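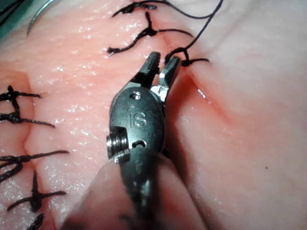
Nuno Tavares看完初稿,在页边给我留了一句话:你要是真想知道机器能不能干家务,就别老盯着叠毛巾,去看它怎么对付一根线。我起初不太服气,叠毛巾可是我们这个小圈子里最受欢迎的题目,哪次开会没有三四篇讲叠毛巾的!后来我把自己手头的记录翻了一遍,觉得他说得有道理,于是有了这一节。

5.2 线、布和一切会跑的东西

先交代一下我怎么分的类。第4节里那些活儿,收碗、擦台面、往货架上补盒子,对象基本是硬的,拿起来是什么样,放下去还是什么样。Postidero在这一类里表现不错,有几项我看着都有点羡慕(我家的碗柜可没它收得整齐)。到了这一节,对象全变成软的、细的、会打卷的:缝线、鞋带、窗帘绳、围裙带子、包装用的棉绳。家里和车间里这类东西多得吓人,而且常常藏在别的活儿里面。你以为任务是“换垃圾袋”,做到最后一步才想起来袋口得系上。你以为任务是“装配椅垫”,最后也得有个人拿针收两下口。

我为什么拿外科缝合来做参照,有几位审稿人问过,这里一并说说。缝合把家务里最难缠的几样动作压缩到了巴掌大的地方:夹住一个很细的东西,换手,绕圈,拉紧,再剪断。器械是现成的,练习垫也是现成的,切口在哪里一眼就能看到,打没打上结也容易判断。换成缝沙发套,光是怎么给“缝好了”下定义,我和Tiago Cunha就吵了一个下午,最后也没吵出结果,只好把沙发套挪到附录里去。

另外还有个私心。缝合用的夹持器比我们家务平台上的手指精细得多,如果连它都觉得吃力,那么拿一对橡胶指头去系围裙,期望值就该调低一点。反过来,假如它做得轻轻松松,我们就该回头检讨自己的手指设计了。

取线这一步我单独统计过。规则很简单:线搭在垫子上,夹口张开,靠近,合拢,提起来线还在,就算一次成功,中途不许退回去重新对准。一共做了400次,成功194次。不到一半,我知道,听上去挺惨的。可是把失败的录像一条条看下来(看得我眼睛发酸),会发现它们不怎么像同一种失败。有一批是夹口到位了,线被指尖轻轻一推滑到了旁边。有一批是夹住了,可夹的是旁边那根。最让我头疼的一批,是程序根本认错了线头,把一个旧结的线尾当成了要找的那根,夹得又准又稳,提起来一看,提错了。

最后这种错误我在家务任务里见得太多了。抽屉里三根充电线缠在一块儿,机器挑中一根,动作漂亮极了,拔出来的是隔壁那根。黑线压黑线,白线压白线,顺着一根走着走着就换到了另一根上,人眼也会这样,只不过人会用手指捻一捻,沿着线捋过去,不对再退回来。我们的系统不会捋。它看一眼,决定,然后动手,中间没有“摸一摸再说”这个环节。

说到摸,得讲讲力。缝线绷得太松,结收不紧,绷得太紧,软垫的边缘会被勒进去。系鞋带也一样,谁小时候没把鞋带勒得脚背发麻过呢。人对付这个问题的办法是边拉边感觉,拉到“差不多了”就停。问题全在这个“差不多”上。Brevel那边的做法是给张力设一个固定上限,到了就停,好处是从来不会拉断,坏处是遇到稍微滑一点的线,停下来的时候结还是松的。Quintela的做法正相反,盯着画面里的结,看它不再变小了才停,效果好一些,前提是结没有被夹持器自己挡住。偏偏收结那一刻,夹持器十有八九就挡在那儿。

两只手的配合又是另外一层麻烦。一只手把线拎住,另一只手去够下一个位置,这在人身上几乎不用想。图4大概就是这种局面,我请读者留意一下当时有多少段黑线同时在画面里,哪些归已经打好的结,哪些还连着针,再想想换成自己来写识别程序会从哪儿下手。我问过几位同事,答案五花八门,有人说先找针,有人说先找最长的那段,Tiago的回答是先去喝杯咖啡。

图4 练习垫中部的水平切口。左半段有三处间断缝合,右段仍敞开;弯针在左侧,持针器在右下方。
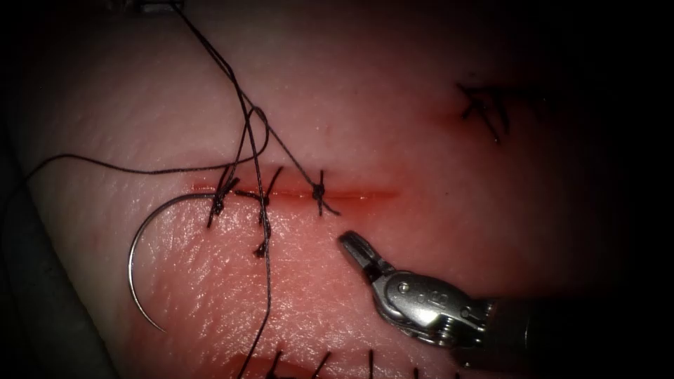

所以我后来给“线类任务”加了一项前置步骤,叫清点归属:动手之前,先把每一段可见的线归到某一个结、某一根针或者某一个夹口上,归不了的就标成“不知道”。这一步会拖慢速度,换来的是程序终于有了说“不知道”的资格。以前它没有这个选项,碰到什么都得猜一个出来。现在标成“不知道”的线段会触发一个很小的试探动作,夹住轻轻晃一下,看哪里跟着动。说穿了就是把人捻线头的办法抄了过来,抄得还很粗糙。

同样的思路我搬到了车间里的一项活儿上,就是Bustton的钉扣工位。那个工位的任务是往工作服上补钉掉了的扣子,机器缝好以后要在背面绕线、打结、剪线。绕线和剪线本来就没什么大问题,打结是瓶颈。我们拿58件工作服试了一轮,机器从头到尾独立做完的有40件,剩下的都在打结那一步被叫停,由旁边的人接手。接手的师傅手快得不得了,我还没看清她怎么绕的,扣子就已经牢牢钉在上面了。我请她放慢一点演示给我看,她慢下来反而不会打了,笑了半天,说手自己会,问她不如问手。

这句话我记在了本子上,因为它碰到了示教数据的一个老问题。我们请人示教,往往要求对方慢、要求对方停顿、要求对方把手让开别挡镜头,录下来的动作跟平时干活的动作已经是两码事了。拿这样的数据去训练,学到的多半是一个人小心翼翼配合拍摄时的样子。我没有很好的办法,目前的折中是每位示教者先按平时的速度做,再按要求的速度做,两份都留着,训练时混在一起用。混合比例怎么定,我试过几种,差别小得不值得画成表,有兴趣的读者可以写信来要原始记录。

再往家里说一步。审稿意见里有一条问得很直接:照你这个成绩,机器到底能不能进家门干活?我的看法是要看活儿里有没有线。收桌子、擦地、把洗好的杯子倒扣回架子上,我觉得可以让它干了,旁边有人看着就行。叠衣服勉强可以,要是衣服上带抽绳,就得做好它把绳子夹进折缝里的准备。系垃圾袋、绑窗帘、给小孩系围兜,暂时还是请您自己来。至于缝缝补补,以我手上这些记录看,机器在练习垫上已经能做出像样的结,可是一根线要拿两次才拿得起来的话,补一只袜子要花多久,各位可以自己算算。

有一个反对意见我得认真回应。有同行认为,家务里的线根本不必让机器去打结,换成魔术贴、卡扣、磁吸就完了,与其教机器系鞋带,不如给大家换鞋。从工程上讲,我完全同意,Quintela的新工位就是这么改的,把棉绳捆扎换成了塑料扣带,一换就顺了。可是车间能统一换料,家里不行。我外婆的围裙有两根带子,她不会为了一台机器把带子剪掉,我也不敢去跟她提。家里的东西是一件一件攒下来的,机器得迁就它们,起码在很长一段时间里是这样。

还有两个限制也写在这里,免得后面有人引用的时候忘了。其一,练习垫是平放的,切口基本在一个面上,家里的线可没有这么老实,窗帘绳挂在半空,鞋带在脚面上拐弯,背后的围裙带子连看都看不到。其二,取线实验里用的都是黑线,垫子是粉色的,对比度高得近乎优待。我原本打算再做一组浅色线配浅色底的对照,8月排不出设备时间,只能留到下一轮。凭我在抽屉里那堆白色充电线上吃过的苦头,结果恐怕好看不到哪里去。

关于速度我这里故意没有给出总表。各个平台的计时起点不一样,有的从看到线算起,有的从夹口开始移动算起,Brevel的记录干脆把人工复位的时间也包了进去,硬凑在一张表里只会误导人。第6节会用统一的起点重新计时,到时候再比较“清点归属”这一步究竟拖慢了多少,以及拖慢的部分能不能靠少犯错补回来。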